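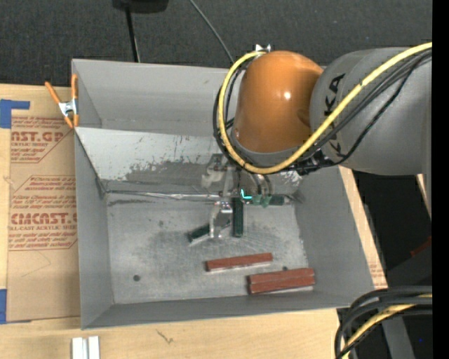 Kelly Pacheco bought the piano in September, from a woman in Kirkik who was moving in with her son. It cost £380. The advert had said £400 but the woman took twenty off without being asked.

"The bottom A sticks," she said. "You'd have found it."

Kelly didn't play. She pressed the bottom A and it stayed down, and the woman reached past her and flicked it up again with a fingernail.

The piano was a Renaud, an upright, dark brown, with two brass candle holders that swung out on arms. The name was painted in gold inside the lid and most of the R had worn off. The woman had kept a plate of china fruit on the top. She had already wrapped the fruit in newspaper, and there was a clean oval in the dust where the plate had been.

"Who's it for?" the woman said.

"My dad."

"Does he play?"

"He used to."

The woman wrote out a receipt on the back of an envelope. She asked if Kelly had somebody to move it and Kelly said she had rung a firm called Zurkov, in town, and they were coming on Wednesday.

"They took my wardrobe," the woman said. "They were all right. They don't talk."

Zurkov was a father and a daughter with a long grey van. They did talk, but only to each other, and only about the job. The father was small and wore a weightlifter's belt over his jumper. He walked round the piano once and put his hand flat on the back of it.

"Stairs?" he said.

"Not at this end."

"At the other end?"

"Two steps up to the front door. Then it's flat."

"What sort of steps?"

Kelly had lived in that house until she was nineteen and she couldn't have said. Stone, she told him. Ordinary steps. He looked at her for a moment and went out to get the boards.

It was 80 pounds for the move, cash, and another ten if the steps were bad. She rode in the van with them because her car was at the garage. She sat by the window and the daughter sat in the middle with her knees to one side of the gear stick. There was a flask rolling about in the footwell. Every time they braked, it came forward and hit Kelly's shoe, and in the end she picked it up and held it.

The road to Rurkodside goes along the river and then up through the plantation. It had rained in the morning and there was a lot of water running down the sides. Behind them the piano made a noise at each bend, a low sort of hum with no tune in it.

"It's the straps," the daughter said. "They set the strings off."

"Is it bad for it?"

"No. It's just the noise."

Kelly's father had sold his own piano eleven years before, when her mother was ill. He hadn't sold it for the money. The bed had to come downstairs and there wasn't room for both. A man from the chapel had taken it and it was still there, in the hall at the back, and children kicked it. When her mother died the bed went back to the hospital stores and her father put a small table in the gap, with the telephone on it. Kelly had asked him a few times since then whether he missed playing. He always said he had never been much good.

She hadn't told him about the Renaud. She had told her brother, on the phone, and her brother had gone quiet.

"You should ask him first," he said.

"He'd say no."

"Well, then."

She thought about that as they came down into Rurkodside, past the school and the petrol station that was shut now. It was ten to three. Her father would have washed up his dinner things and be sitting with the radio on. She had rung him at breakfast to make sure he'd be in. He had said where else would he be.

The steps were bad. The lower one had dropped at one side and there was a gap under it that you could have got a foot in. Mr Zurkov crouched and looked at it, then stood up and looked at Kelly.

"Ten pounds," she said.

"Yes," he said.

Her father had come to the door by then. He had his slippers on and a tea towel over his shoulder. He looked at the van, and at the daughter, who was letting down the tail lift.

"Have they got the wrong house?" he said.

"No, Dad."

"What is it?"

The lift came down with the piano standing on it under two blankets. There are not many things that shape. He didn't say anything. He took the tea towel off his shoulder and folded it in half, and in half again.

"I've nowhere to put that," he said.

"Where the phone is."

"The phone's there."

"The phone can go on the windowsill."

"The wire won't reach."

"It will, I measured it. I did it at Easter when you were at the shop."

He looked at her then. She had thought about this part many times over the summer and she had imagined him being pleased, or cross. He seemed to be working something out. The daughter was waiting on the path with a board under each arm, and it was starting to rain again.

"You'd best bring it in out of the wet," he said to her.

It took them twenty minutes. They packed the gap under the step with pieces of wood from the van, then laid the boards, then put a blanket over the boards. The father went in front, walking backwards, and said "Yes" each time he wanted the daughter to push and "No" each time he wanted her to stop. The man from over the road came out to watch and stood with his hands in his pockets. On the top step one of the candle holders caught the door frame and took off a strip of paint as long as a pencil.

"Sorry," said Mr Zurkov.

"It wanted doing," her father said.

They carried the telephone table into the kitchen. On the carpet behind it there were still the four dents from the old piano, or two of them at least, the back ones. The Renaud was narrower. Its wheels stood well inside the marks. The daughter got down on her knees with a torch and looked underneath and said it was level enough, then she took the blankets off and folded them. Kelly paid in the hall. Mr Zurkov counted the notes, unbuckled his belt, and let out a long breath.

"You don't tune it for two weeks," he said. "It has to get used to the room."

"Who does the tuning round here?"

He shrugged and looked at his daughter.

"There was a man," she said. "He's got to be 200 years old by now."

That was the only joke either of them made. When the van had gone Kelly shut the door and stood in the hall for a bit, reading the calendar. He had written *bins* on it, and *Kelly*, and *bins*.

Her father was in the kitchen filling the kettle. He had put the phone on the windowsill and the wire did reach, with nothing to spare.

"What did you give for it?" he said.

She told him.

"And them on top."

"Yes."

"You've not got that sort of money."

"I've got it. I had it saved."

"For what?"

She hadn't been saving for anything. She said so. He got two cups down, and then the biscuit tin, and looked into the tin, and put it back.

"Your mother didn't like me playing," he said. "Did you know that?"

"No."

"She never said. She'd go and do something upstairs. I'd start, and I'd hear her going up." He poured the water in. "I used to think it was that she had things to do."

Kelly tried to remember it. She could remember him playing, the same five or six pieces, hymns and a waltz, and one that went very fast and that he never got to the end of. She could remember lying on the floor under the keyboard, by the pedals, and his brown socks. She couldn't put her mother anywhere in it. Her mother wasn't in the room.

"She might have had things to do," Kelly said.

"She might."

They drank the tea. He asked about her car and she told him what the garage had said, and he told her what they ought to have said. He asked how she was getting home and she said on the 58, there was one at twenty past five. The rain had got heavy and he went to shut the window in the back bedroom. She heard him cross the landing, stop, and come down again, slowly, one hand on the rail.

He didn't come back to the kitchen. She stayed where she was. She heard the lid go up, and nothing for quite a long time, and then one note somewhere in the middle. He played it three or four times. He went down from there one key after another, white and black, giving each of them the same weight, the way you would try all the keys on a ring. A few were flat. Near the bottom he slowed down.

The last one sounded and didn't come back up.

"This A sticks," he called.

"I know. She said."

"It'll be damp. It'll want easing." There was a knock of wood, and a scrape. "Is there a screwdriver in that drawer? The little one, with the yellow handle."

She looked. The drawer was full of string and batteries and the instructions for things he no longer had. The screwdriver was at the back, in with the birthday candles. She took it through to him. He was kneeling on the carpet with the bottom panel already off and leaning on the settee, and he held his hand out behind him without turning round.

"You'll miss your bus," he said.

"There's another at seven."

"Hold the torch, then. It's in the hall, on the hook."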